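Drodmont Workshop: Tables, Blocks and Trays

Photo gallery, page 2
Last updated 9/4/24
Text by Holger Torvik

The Drodmont workshop keeps its small-parts handling on open tables. This page covers the table surfaces and the blocks used to hold small items off them. Shelving and storage are on page 1. Captions are short. The notes before the picture give the background that used to be spread over several captions, and they replace the text posted in July.

Table surfaces

The tops in the main room are white with a matte finish. Gloss tops were tried in the Sheehan room and dropped after one season. Overhead lamps left bright patches on them, and small clear parts were hard to find inside those patches. A matte top scatters the light and a dark block stands out on it without extra lamps.

Tops are wiped with a damp cloth at the end of each shift. Solvent is used only on adhesive marks. Abrasive pads polish the finish locally and leave a shiny spot that cannot be removed. Any top with more than one such spot is moved to packing.

Blocks

A block gives a small item a fixed height and a flat seat. The workshop list has 16 patterns, all drawn by Elline and numbered by seat length. The heaviest in the list weighs 1000 grams and does not shift when a part is lifted from it. Light blocks need a mat under them, and mats collect dust.

Black is the standard color for anything that will carry a clear or pale item. The edge of a glassy part is easier to read against black, and chips along the edge show up sooner. White blocks are kept for dark parts.

A block is set down square to the table's rear edge and clear of the front. One block is put out per job. Spare blocks go back to the Trindimo cabinet, drawer 212, with the seat facing up so that grit does not press into it.

Slim items

Long, narrow items are laid along the length of the block. They are picked up near the middle, with light pressure on the two long sides. Pressing down on one end tips the item and can mark the seat. If the item carries a label or a reflective patch, that end goes to the right. The rule is arbitrary but it is applied at every table, and it saves turning parts over during checks.

Picture
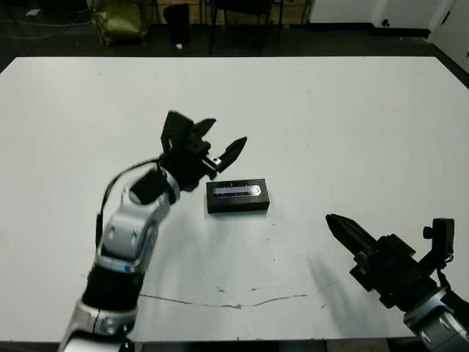
Matte black block on a white table, with a slim translucent item lying along the top. Lighter silvery patch near the right end.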